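Write the Finish Line Down First

By Chak-lun Siu
March 11, 2024

I love a boring task. Give me a cube, a marker and a whiteboard and I can keep a robotics team arguing until dinner, and I mean that as praise!

Take "put the cube in the circle." Does a cube sitting on the line count? What if it lands inside and then slides out? If the circle was drawn by hand, does anyone redraw it before the next run, and how close does it have to be to the old one? You can collect 1,000 attempts without settling any of this, and plenty of labs do. Then two people score the same set and come back with different numbers.

At Pasden we started writing a one-page rule sheet before the first trial. It says where the object starts, what counts as done, how long the robot gets, and when a person is allowed to step in. We also score 20 runs separately and compare notes before going any further. The first time we tried it, on the Ronolari project, we threw out our own definition of "inside" twice in one afternoon. It was a great afternoon.

People tell me this slows them down, and sure, it costs a morning. But I've watched a team relabel 3,000 episodes over one vague word, and a morning looks pretty cheap next to that.

What I'd like to see now is labs publishing these sheets along with their results, coffee stains and all. Share the bad drafts too. I'd read every one of them, and I'd steal the good parts for our next task.
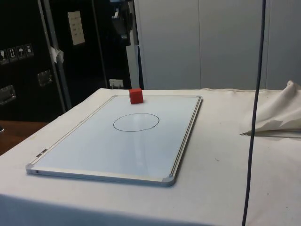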